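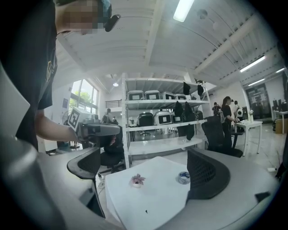

Photo: Nustari workshop, bench side. Free to reuse with credit.

Handout 2: Building your own hand-held gripper

Okay, so last time we got through the parts list, and a few of you stayed late arguing about springs (I loved it!). This session is the build itself. You'll work at the shared benches in Urach, in pairs, and you can take the finished gripper home.

First, the printed parts. Check that your two fingers flex the same amount when you squeeze them. My first pair didn't, because I'd printed one flat and one standing up, and everything I picked up rolled out sideways. Print both in the same direction. The Gulix files are already set up this way, so please don't rotate them to save filament.

Next, the handle. Slide the trigger rod in before you close the shell. I know the drawing shows it the other way around, that's my mistake and I still haven't redrawn it. The rod should be 124 mm long. If yours is longer, file it down a little at a time.

Now the marker. You can see a black-and-white square on a white panel at the side of the gripper in the photo, and yours needs one too. The software uses it to work out where the tool is and which way it's tilted. Print it on matte paper! Glossy paper under tube lights drove me nuts for a whole evening. Keep a white border around the square and stick it down flat, no bubbles.

For testing, start with something light and a bit awkward. A little fake succulent in a pot is great, and so is a roll of tape. Try 8 pickups each, switch hands, and write down every drop, including the silly ones. My own gripper opens to 86 mm, so anything wider than that is a lost cause.

If the trigger sticks, loosen the back screw half a turn before you start blaming the spring. Spare screws are in the Schwaiger drawer, bottom left.

For Wednesday: bring your drop notes and a USB cable. We're doing calibration, and it's slow, so bring a snack too.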